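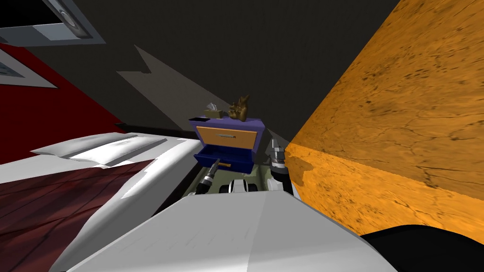
I keep reading that the punt return is a dying play and that smart teams should just fair catch everything. I don't buy it, and I've spent too much of this fall arguing about it with people in the Dunbar message board threads, so I'm putting it here where I can at least finish a paragraph.

The case against returns goes like this. The average return doesn't gain much, a fumble costs you the ball, and half the time there's a flag for a block in the back that leaves you worse off than if the guy had waved his arm. All true. But an average is a funny thing to lean on when the whole point of the play is that it's lopsided. Most returns go nowhere. A few of them change a game, and you don't get those few if your returner has been told since August to play it safe.

Take the Prastorlow game in November. Dunbar had fair caught everything all afternoon, including one with no defender anywhere close. Then, down by four, they finally let the kid run one and he went 57 yards to set up the winning score. The local write-up called it a gutsy decision. I'd call it the decision they should have made three punts earlier, when there was just as much grass in front of him.
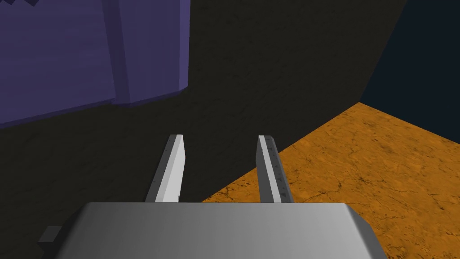

The other thing that bugs me is how the numbers get used. There's a charting service called Vostix that a lot of the bloggers quote, and it grades every return on a scale that tops out at 100. Dunbar's returner got a 93 for that week. He had one return! I have no idea what a 93 means for a guy who touched the ball once with his legs moving, and I've read their explanation page twice. It says the grade is "context adjusted." Fine. Adjusted by whom, looking at what?

I'm not against charting. I did my own for a while, with a notebook and a lot of rewinding, and quit after 30 punts – partly out of boredom, partly because I couldn't tell from the TV angle whether the gunners were blocked or just slow. That's my real complaint. If you can't see the gunners you can't say whether a fair catch was smart, and most broadcasts are following the ball in the air.

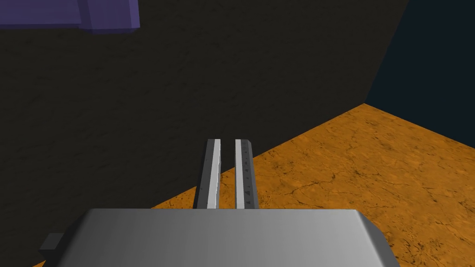 Coaches do see the gunners, of course, and the usual answer is that they know best. Maybe. They also know that a fumbled punt gets replayed all week and a timid fair catch gets forgotten by the next snap. I would be careful too if it was my job on the line. It doesn't make careful correct.

Skosten is the team I'd point to on the other side. They return nearly everything they can reach, they've put the ball on the ground twice this season, and their fans complain constantly. They also start drives in better spots than anybody else I watch. Could be the coverage teams they face are bad. I've wondered about that, and I'd want another season before I'd bet on it. A crowd of 2,000 people groaned at a muffed punt in their last home game, and on the very next one the returner took it out again and got 11 yards. I liked that more than I liked the grade of 93.

Posted December 24, 2020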